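Do robots know when they've messed up? The makers of Jetari, a robot arm that folds cloths, said yes. I'd check. In April it dropped one cloth and went on folding thin air for 4 minutes. 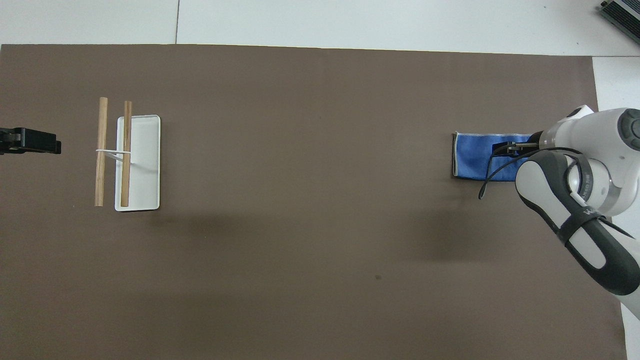
A robot's sense of touch has to come from sensors, and Jetari's had quit. Without them, closing on a blue cloth like this one feels the same as closing on nothing. Its program just said "next step." The makers say it's fixed after 400 test folds. Maybe! I'd still keep my fingers away from that black gripper.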